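The Zodow County Garden Extension will open its soil testing counter to residents in May, the office announced this week. The counter will accept up to 1000 samples during the spring period, and test kits may be picked up at the front desk of the Dredamlow Road building during regular hours.

Each household may submit two samples. Residents are asked to collect soil from several spots in the same bed, mix it in a clean bucket and let it dry on newspaper before filling the box. Samples that arrive in plastic bags will be returned.
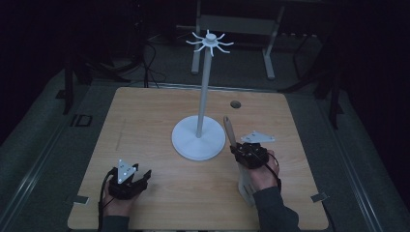 *A white stand with curved hooks on a light wooden tabletop.*

"Most of the calls we receive in early summer concern yellow leaves on tomatoes and blueberries," said Hajar Ramadan, who coordinates horticulture programs for the county. "A soil test done before planting answers many of those questions, and it keeps people from buying lime they do not need."

Last year the office processed 942 samples. Of these, 443 came from vegetable beds and the remainder from lawns, orchards and flower borders. Results were mailed with a one-page summary - a format that will be kept this year, although residents may ask for results by email when they drop off the box.
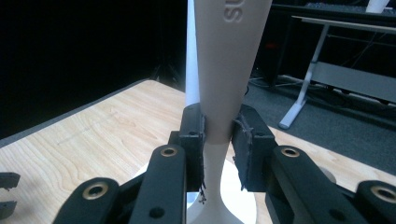
Reports will list acidity, phosphorus, potassium and organic matter. Lead screening is available on request for gardens next to older houses or former parking areas, and carries a separate fee. The office does not test for herbicide residue. Residents with concerns of that kind should speak with staff before collecting a sample.

Aicha Mahrous and Samah Ouazzani will be at the counter on Friday mornings to go over reports with gardeners in person. No appointment is needed, but visitors should bring the printed report and a rough sketch of the bed, with the sunny side marked. Questions about trees and shrubs will be referred to Khadija Abdel Hamid.
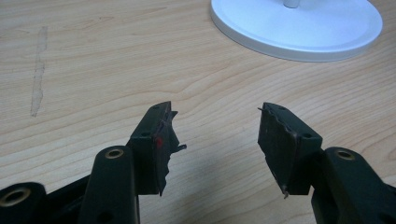
*Dark gripper fingers with torn inner pads, over a wooden tabletop.*

Gardeners at the Ait Brahim community plots should not submit samples individually. Those plots will be tested as a group, and the results will be posted at the tool shed. Plot holders who have added compost or wood ash since fall are asked to note this on the sign-up sheet.

Kits not returned by the end of the spring period may be used in the fall.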